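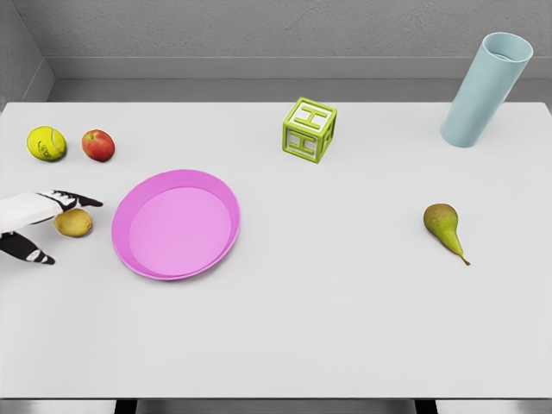

How to start orienteering at a small summer camp?

Dezső Mészáros

Hello everybody. I am program helper at a day camp near Skarville and from July I must take over the orienteering hour, which until now was a free period with balls. English is my third language, so please excuse me if some words are strange.

We have 13 children in the group, between nine and twelve years old. The camp has a piece of forest behind the dining hall, and the longest side of it is 800 meters. One path goes through the middle, and at the north side there is a creek which they are not permitted to cross. I have compasses, but I have only one map, and it is an old walking map where our forest is the size of a stamp.

I would like to know these things. Must I draw my own map, or is it enough to enlarge the old one? Do I teach the compass first or the map first? And how do I send them out so that they do not all run behind the fastest child? Last summer I tried one small treasure hunt on a Friday and it became exactly this, one boy running and the others following him like ducks.

I did orienteering myself at school, but that was with a teacher who only gave us the map and said "go," so I did not learn much about teaching.

turden_trailmom

Map first, no question! I ran this for several summers at a camp by Turden Lake and the compass was always the thing that lost them. They love holding it, but they stare at the needle and walk into bushes. Give them a map of something they already know (we used the dining hall and the parking lot) and let them find paper plates taped to things. When they can keep the map turned the right way while they walk, go to the woods.

For the ducks problem, give each pair the same controls in a different order. If pair one goes 1-2-3-4 and pair two goes 3-1-4-2, following somebody gets them nothing. Start them two minutes apart if you have the patience. I never did.

Also whistles. Three blasts means stay put and wait for a grown-up. Practice it before anybody goes out, and yes they will blow them all through lunch.

Cemness

just enlarge the old map, its fine, they are kids

Uchida

I would not enlarge it. When you blow up a walking map that much, the path ends up as a fat line and nothing on it helps a child decide where to go. Draw your own. Walk the path and count your paces, then put in the big things: the creek, boulders, fences, any clearing. One afternoon is enough for a forest that size. Mark the creek in red on every copy and hang tape along it too.

Keep the first course under 600 meters in total, with every control visible from the path. My own first one was too hard and two girls came back in tears, so make it easier than you think it should be. Leave the compass for the second week, and then only teach them to turn the map to north.

Dezső Mészáros

Thank you all very much. I will draw the map this weekend and try the different orders with pairs. With 13 children I will have one group of three, I hope this is not a problem. The whistles I must first ask the director.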